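Home Tips Moving Laundry Parking Renters Contact

Getting by without a car in an apartment

When a bus route changes, the walk to the stop gets longer and everything you used to carry without thinking starts to weigh something. These tips are for renters who do their errands on foot and by bus.

Keep a bag by the door with the things you need for the ride: pass, umbrella, a folded tote, a small towel. Hang it on a hook at shoulder height so it doesn't end up under the coats.

Write your route numbers and the last departure time on a card and tape it inside the door. In Stura the 838 and the 857 leave from opposite sides of the same street, and it is easy to stand at the wrong one at night. If the schedule changes in August, replace the card. Don't cross things out.

Buy groceries in two short trips a week. Put cans and jars at the bottom of a backpack and carry bread and eggs by hand. A folding cart is worth having if your stop is more than eight minutes from the building. Check that it fits through the bus door when loaded.

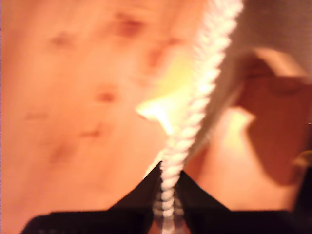
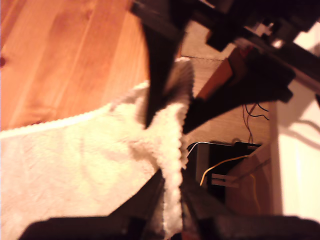
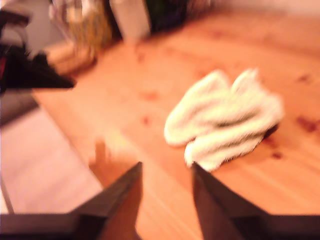 WET WEATHER

Shoes come first. Pull out the insoles, stuff the shoes with newspaper, and change the paper after an hour. Keep them away from the heater or the glue will let go at the toe.

Hang a wet coat on a wide hanger over the tub with the zipper open. Wipe the umbrella down before you close it, then leave it half open overnight. A rusty rib can be cleaned with fine steel wool and a drop of machine oil.

For salt stains on pant cuffs, mix one part white vinegar with two parts water and dab it on with a rag. Test it on the inside of the hem. Let it dry and brush off what is left.

Lay an old towel inside the door during the rainy months and wash it weekly, without fabric softener. Softener makes towels shed water.

If your building is served by a shuttle, ask the office in April whether it will run in the fall. The Hirkolano apartments lost the 763 between leases, and tenants who had asked early had time to look at places closer to the Prulinora stop. Get the answer by email and keep it with your lease.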